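I Went to a Talk About Dads and I Have Thoughts

28 July 2025

So I finally made it to one of the evening talks at the Celholm community hall. My sister has been going for ages and she kept texting me the schedule with little arrows next to the ones she thought I needed (thanks, sis). This one was called "Who Remembers the Dentist?" and it was all about fathers, housework and the invisible stuff that keeps a family going. I figured I'd sit in the back, eat a cookie and slip out early. I stayed until they were stacking chairs!

The speaker was Tipene McAlister, who teaches sociology and has two boys of his own. He started by asking the men in the room to name their kid's shoe size. I got one out of 3. My wife would have gotten all of them, plus which pair was getting tight.
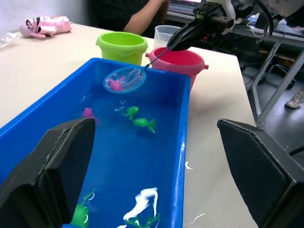 A blue tub of water and a small net.

His main point was that a lot of us think of ourselves as helpers at home. We do plenty, but we wait to be asked, and the asking is a job too. He had people keep a diary for a week back in December and write down every time they noticed something that needed doing, even if somebody else ended up doing it. Between them they logged 678 entries, and he read a bunch out loud. "Out of toothpaste." "Permission slip." "Is she being quiet because she's sad?" That last one got me right in the chest.

A woman near the front pushed back a little. She said when her husband did take over the school stuff, she found it really hard to let go of it, and other parents kept calling her anyway. I loved that he didn't have a quick answer for her. They went back and forth for a good while, and then an older guy from Grolley told us about raising his daughters alone and being the only father at every single recital. He said people treated him like a hero for braiding hair, and it drove him nuts — his own mother had braided hair for years and never got so much as a thank you.

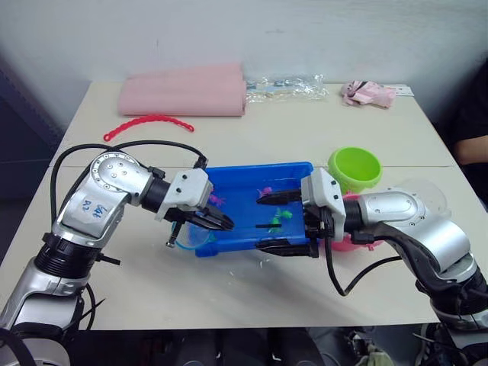
What We're Trying at Our House

We sat down the next night and wrote out who carries what. It was a long list and her side was a lot longer. I've taken over doctor and dentist visits from start to finish, birthday presents for other people's kids (why are there so many parties?), and anything to do with shoes. I've already forgotten one present. We stopped for a gift card on the way and I felt terrible, but she didn't step in, and I was grateful for that.

The next talk is on friendship between men, and I'm dragging my brother-in-law along. Come find us if you're going, we'll be near the cookies.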